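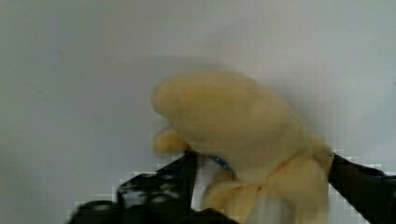

## 4. Cleaning and drying the plush toy

This section applies to all soft toys in the Paltska range, including the Jaller and Deltness sizes. For toys with a sound module, remove the module first (see section 3).

**Before you start**

1. Check the care label. If it carries the code 239, the toy is surface wash only — go to step 7.
2. Press along the body and limbs and feel for hard lumps, loose filling or open seams.
3. Close any open seam with polyester thread before washing.

**Machine wash**

4. Place the toy in a zippered mesh bag. Wash no more than 2 toys per load.
5. Select a cold, gentle cycle with a mild liquid detergent. Do not use bleach or fabric softener.
6. When the cycle ends, remove the toy promptly and press it between dry towels. Do not wring the limbs.

**Surface wash**

7. Dampen a white cloth with cold water and a drop of detergent.
8. Wipe in one direction, starting at the body and finishing at the limbs. Rinse the cloth often.
9. Blot with a dry cloth. Repeat if the colour of a stain is still visible.

**Drying**

10. Lay the toy flat on a rack, away from direct sun. Turn it every few hours.
11. Squeeze the thickest part of the body. If it feels cool or heavy, keep drying.
12. Brush the pile lightly and reshape the limbs by hand.

> **CAUTION:** Do not tumble dry on a hot setting. Heat can melt the pile and harden the filling.

> **CAUTION:** Keep the toy away from small children while a seam is open.

**Note:** Pale yellow and tan fabrics may look darker when damp. Judge the colour only after drying.

Replacement filling is sold by Bogdan under part number 2564.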